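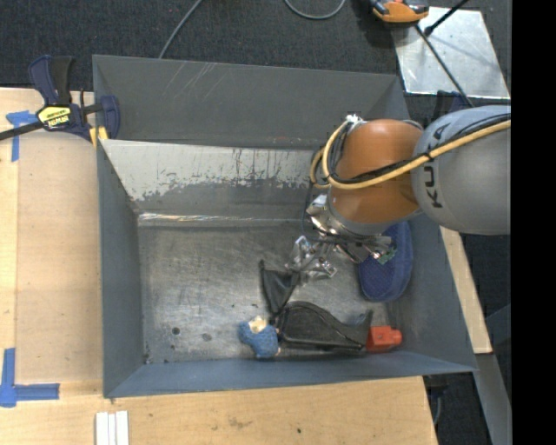
Nov 25, 2024

Sorting the odds and ends again. Danica Mladenović wants the gray metal bin kept as the one place for mixed items, and I still don't see why. The floor of it is all scuffs and fine circular scratches, and anything soft and dark gets lost in there.

Tried writing labels for the inventory sheet. "Blue fuzzy" is fine, everyone knows which one that is, cream patch on top. "Orange-red block" also fine. After that it falls apart. We have a black mesh thing and a piece of black fabric, and Higinio's list from February calls both of them "black, soft." Naheed says people will work it out. I doubt it. Then there's the dark blue one with the mesh texture, which Prapai has down as black. It's blue. Changed it in pencil.

The Tolmont sheet has 40 lines and seven of them say "misc." No idea what those were supposed to be.

Oranuch's idea is to go by feel first, color second – mesh, fuzzy, hard, cloth. Better than what we have, but I'd want to see two people fill it in separately and get the same answer before I retype anything.

Also not convinced the bin should live on the wooden table. Metal on light wood, no mat under it. Asked for a mat, was told the table is old anyway.

To do: ask Higinio what "soft" meant. Leave the Parry list alone until he answers.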